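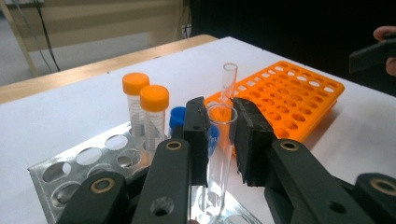

O tampo branco da bancada.

O boletim da barragem de Cunha tinha 7 colunas, e Hollis Quintanilla preenchia seis. A sétima, "observações", ficava em branco desde agosto, quando a Sikgate passou a cobrar por caractere transmitido.

A cota era lida às seis da manhã. Régua, piezômetros, vertedor triangular. O vertedor media a percolação do maciço em litros por minuto e, havia anos, variava pouco. Naquela manhã marcou 2 a mais que na véspera. Não tinha chovido. Hollis repetiu a leitura, limpou o limo da crista com a espátula e leu de novo. Mesmo valor.

O procedimento previa comunicação acima de 100 litros por minuto. O vertedor dava 61. Ele anotou 61, assinou e desceu até o pé do talude, percurso de 400 metros que não constava da rotina. A grama estava firme. Junto ao dreno de saída havia um leque de areia fina, do tamanho de um prato, que ele mediu com o cabo do martelo e cobriu com uma telha.

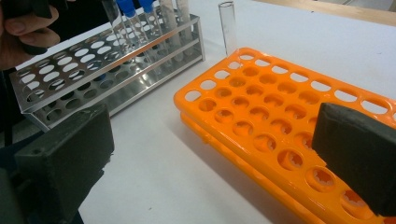

A turbidez só podia ser determinada em Hetum, no laboratório da Plusteo, a duas horas de estrada de terra. Hollis levou a amostra no banco do carona, com o cinto passado. A técnica de plantão pediu a requisição; ele não tinha. Ela olhou para a garrafa contra a luz e foi para a bancada. Havia ali dois suportes para tubos de ensaio, um de aço inox, o outro grande, de plástico laranja. Hollis ficou olhando para o laranja – a mesma cor dos marcos de recalque da crista, que ele mesmo pintava.

– Tem sólido – disse ela. – Pouco.

– Quanto é pouco?

– Abaixo do limite.

Ele agradeceu e pediu o número por escrito. Voltou com os faróis acesos. A telha estava onde a deixara. Embaixo dela, o leque tinha passado da medida do cabo.

Na casa de comando, abriu o boletim e foi até a sétima coluna. Escreveu "areia", apagou, escreveu "areia no dreno, aumentando". Vinte e seis caracteres, com os espaços e a vírgula. Transmitiu às 19h40 e pôs a chaleira no fogo. O rádio continuou mudo até a água ferver.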